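Open Position: Station Technician, Sorting and Stacking Tasks

Ternano, Workshop Building, Ground Floor
Part time, 20 hours per week
Start: May
Reports to: Domenica Marti

Ternano prepares and runs tabletop task stations with ordinary household and office objects. The current program, Oleo, covers stacking, nesting, sorting and putting away. We are hiring one technician to set up the stations, reset them between runs and keep the written records.

The position is limited to 6 months. An extension depends on the funding of Fakon, the follow-on program, and cannot be promised at this stage.

Duties

Lay out each station according to its setup sheet. A sheet lists the objects, their starting places and the end state. Typical objects are plastic cups, pen holders, trays, bowls, boxes with lids, and small stationery.

Reset the station after every run. Objects go back to their starting places as given on the sheet, including orientation. A cup that starts rim up is returned rim up.

Check objects for wear at the start of each shift. Cracked cups, bent mesh and chipped rims are taken out of use and entered in the object list. Replacements must match the original in size and color. If no match is available, the sheet is marked on hold until Lorenz Ruchti has approved a substitute.

Wipe down tabletops and objects at the end of the shift. Plastic items are washed by hand. The dishwasher in the staff kitchen is not used for station objects – it warps the thinner cups, and a warped cup no longer nests to the correct depth.

Record each run in the log: sheet number, start time, end time, end state reached or not reached, remarks. Remarks are kept short and factual. "Cup leaning on holder" is a usable remark. "Went badly" is not.

Return all objects to storage. Shelving is labeled by object group, and nested items are stored nested only where the label says so.

Work area

The stations are in one room on the ground floor, next to the loading door. Tabletops are kept clear of everything that is not on the sheet, including phones, drinks and the log itself. Shelving and the sink are in the adjoining room. The setup sheets are printed and kept in a binder at the entrance.

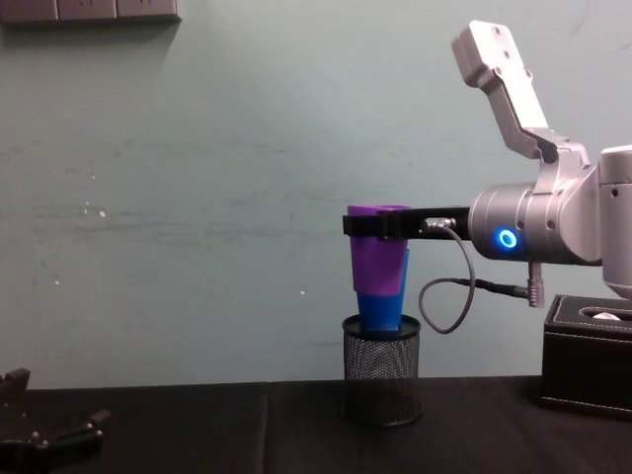 Oleo, cup and pen holder task: purple and blue cups, nested, over the black mesh holder.

Most of the shift is spent standing. Storage boxes weigh up to 6 kg and are moved by hand. The room has no windows that open, and the ventilation runs during all working hours.

Requirements

– Completed vocational training or 2 years of work in a lab, workshop, stockroom or similar setting
– Reliable color vision, as many objects differ by color only
– Steady, tidy manual work over several hours
– Clear written English for log entries
– Basic spreadsheet skills

Useful but not required

– Experience with inventory or parts lists
– Experience writing work instructions
– Minor repair skills (gluing, sanding, replacing feet on trays)

Hours and conditions

Shifts are five hours long, four per week, either from 8 a.m. to 1 p.m. or from 1 p.m. to 6 p.m. Shift plans are issued monthly. Swaps are allowed if both technicians confirm in writing before the shift begins. Paid training takes place in the first two weeks and is led by Roswitha Kaufmann. Work shoes are provided. Bicycle parking is behind the building; car parking is not available.

How to apply

Send a résumé and a cover letter of no more than one page to the Ternano personnel office, attention Notburga Ruchti. State your earliest starting date and whether you prefer the morning or afternoon shift. Work samples are not needed. Applications by mail are accepted but will not be returned.

Selected applicants are invited to a practical session of 90 minutes. It consists of setting up two stations from unfamiliar sheets, resetting one of them, and completing the log for both. A short interview with Domenica Marti follows on the same visit. Travel costs within the region are refunded on presentation of the ticket.

Questions about the duties: Shahram Karimi, station operations, mornings until 11 a.m.
Questions about contract and pay: Notburga Ruchti, personnel office

The position stays posted until it is filled.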